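Comparing two hand-held grippers on the sorting tray

Posted by Carys Prothero in October
Filed from the Grirnwood office

I said in the last post that I would write up the gripper comparison once we had enough runs to make it worth reading. We have 1,000 grasps logged between the two setups, so I'm putting down what I have.

The task is the same one as before. Small everyday items go into a metal tray with dividers, and the person holding the gripper moves them from one compartment to another. The items are a snack packet, a plastic-wrapped pack, a mug and some smaller things. I picked them because they fail in different ways. The packet crumples, the wrapped pack slides, and the mug is easy if you go for the rim and annoying if you go for anything else.

Setup A is what we have used since spring. The fingers are short and flat with a rubber face. Setup B has the new V-shaped jaws, which Lindsay cut for us after I complained about the packet one time too many. The housing, trigger and marker mount are the same on both, so the only thing I changed between runs was the fingers.

I ran them in blocks of 30 grasps and then swapped. Swapping takes two screws and a recheck of the closing width. I skipped the recheck on the first afternoon and had to throw out the whole block, because the jaws were closing off center and I was correcting with my wrist without noticing.

The marker has to stay in view of the tracking camera the whole time. When you reach down into the tray it is natural to roll your hand outward, and that is when the tracking drops. Keep the top of the tool level, and come straight down.

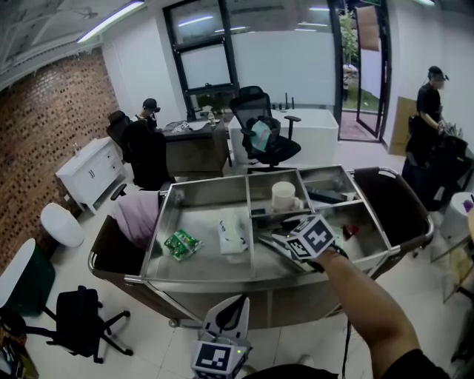
Clémence Royer thinks I am giving the tracking too much credit, and that half the dropouts I blame on wrist roll are really light bouncing off the steel. She wanted a matte liner in the tray before any more runs. I did two blocks with a sheet of gray paper taped down, and the dropouts did go down with both sets of fingers. I took it out again so the results would match the earlier ones, but the next round will have a proper liner.

On to the fingers. The flat ones are better on the wrapped pack. They have more face to press with, and the plastic doesn't bunch up. The V jaws tend to catch one fold of the wrapper and lift by that, which holds for a second and then lets go over the divider.

The V jaws are better on nearly everything else. On the mug they find the rim by themselves, even when I come in at a bad angle. On the snack packet they pinch a seam and keep it. The small flat things are still slow with both. I found I could get them by pushing the item against a divider first, and I let myself do that with both setups.

Comfort matters more than I expected. After 10 blocks in a day my thumb was sore with either one, but the V jaws need less squeeze, so I could go longer before I got sloppy. If you are planning long sessions, that might decide it for you.

I also tried holding a card in the jaws to check how well the tips line up. You close on the edge and look for daylight on either side. It's quick and I do it at every swap now.

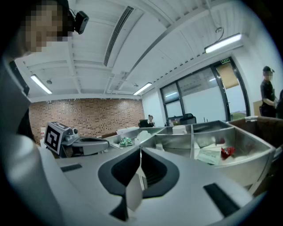

Card between the V jaws, with the tray behind.

For now I'm keeping the V jaws on and going back to the flat fingers when a batch is mostly wrapped goods. Lindsay is making a third set with a V at the tip and a flat pad behind it. I'd like the pad a bit softer than the current rubber, but I haven't settled on a material. The older Jevum controller notes still apply if you are following along with those.

Comments (3)

benchtop_paul
Did you try a different closing width for the wrapped pack? I had the same folding problem and opening wider before the approach helped a lot.

Carys
Only a little. I'll add it to the next round.

M. in the workshop
Please post the drawing for the third set when it's ready. We print ours and the tips wear out fast.

Contact | Copyright Carys Prothero | Back to top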